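Wirnamow burglaries

The Wirnamow burglaries were a run of break-ins in the town of Wirnamow and the nearby village of Zatach. Most took place in April, at night, in homes where the owners were away or asleep upstairs. Police treated them as one series from the second week on. Nobody was hurt.

Background

Wirnamow is a small market town on the Fedoruk road. Low crime for years, mostly bike theft and the odd shed. The police post was cut to part-time hours before the series began, with night calls sent to Akano, 40 minutes away by car. Residents had complained about this at town meetings. No change was made.

The break-ins

The first reported case was on April 1, 2023, at a house on Mill Lane. Entry by a back kitchen window, latch forced. Taken: cash, a watch, a set of car keys. The car was left in the driveway. Two more houses on the same street were entered within the week, same method. 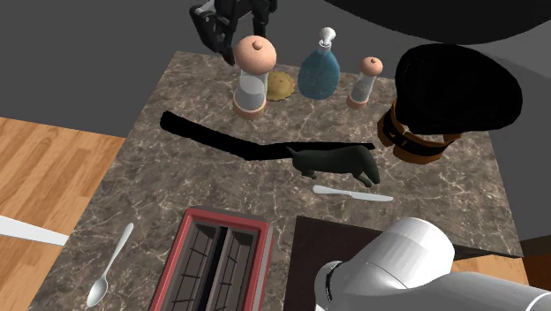
Glass grinder, cookie and blue pump bottle on a marble countertop.

Later cases moved out toward Zatach, where the houses are further apart and backed by orchards. Six homes in all were entered. Small items only, things that fit in a coat or bag. Jewelry, coins, a camera, prescription medicine in one case. Larger electronics were left were they stood. A garden center on the Fedoruk road was also broken into, but police later said this was seperate.

Investigation

Akano police took over the case and put two officers on it full time. A shoe print was found under a window in Zatach, and a pry bar in a ditch close by. Door-to-door inquiries followed. Residents were asked to check back windows, note the plates of unfamiliar vans and call in anything odd, however minor.
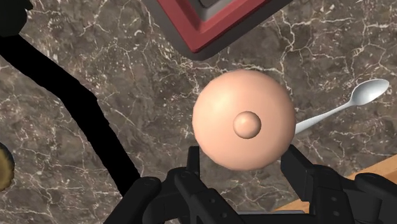

Peach-colored lid-like object with a round knob, from above.

Around half of the stolen jewelry was recovered from a secondhand dealer in Akano. The dealer was questioned and released. Two men were later charged with handling stolen goods. Burglary charges were dropped for lack of evidence.

Aftermath

Night patrols were brought back in Wirnamow on a trial basis, then made permanent. Zatach set up a phone list for reporting prowlers, still in use. The cash and the watch from Mill Lane have not been found.

See also: Crime in Akano; Fedoruk road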